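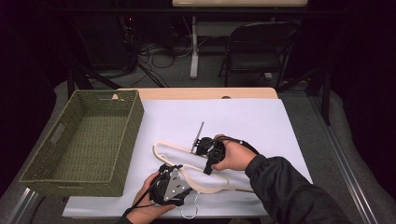
A wooden hanger with a metal hook, laid on a white sheet.

Garment size labels should carry the shoulder width

The letter sizes printed on shirts and jackets are close to useless, and the numeric sizes are only slightly better. Both stand in for a set of body measurements that the buyer never sees. I would replace them, or at least add to them, with one number: the distance from shoulder seam to shoulder seam, in millimeters, measured with the garment flat.

The case for this number is mechanical. In a woven shirt or a tailored jacket, most of the weight hangs from the shoulder line. If the chest is loose, a tailor can take in the side seams in less than an hour. If the sleeve is long, it can be shortened at the cuff. If the shoulder is wrong, the sleeve has to come off, the armhole has to be recut and the collar often shifts as a result. The repair can cost more than the shirt. It makes little sense that the dimension hardest to alter is the one left off the label.

Storage has the same problem. A hanger wider than the shoulder seam pushes a bump into the upper sleeve. A hanger much narrower lets the shoulder fold over the end and stretch. Hangers are sold by width, so a buyer could match the two figures in the store if the garment carried one.

Joelle Srour, who cuts patterns in Dernberg, gave me the strongest objection. Raglan and dropped-shoulder designs have no seam at the shoulder point, so there is nothing to measure between. She is right, and for those cuts the label should give the chest width instead and say so. Knitwear needs a similar exception. The exceptions do not weaken the case for the ordinary set-in sleeve.

A second objection is cost. Manufacturers already hold the number. It is on the specification sheet for every size they grade, along with a tolerance. Printing it takes one more line on a label that already lists fiber content and washing symbols in several languages. A plus or minus of 4 mm would be accurate enough for a shopper.

The third objection, made to me by Elias Moussa, is that people do not know their own shoulder width. Few people knew their inseam before trousers were sold by it. Anyone with a shirt that fits can lay it flat and run a tape across the back.

Letter sizes can stay on the rack, where they help staff sort stock. The label inside the collar should give a measurement.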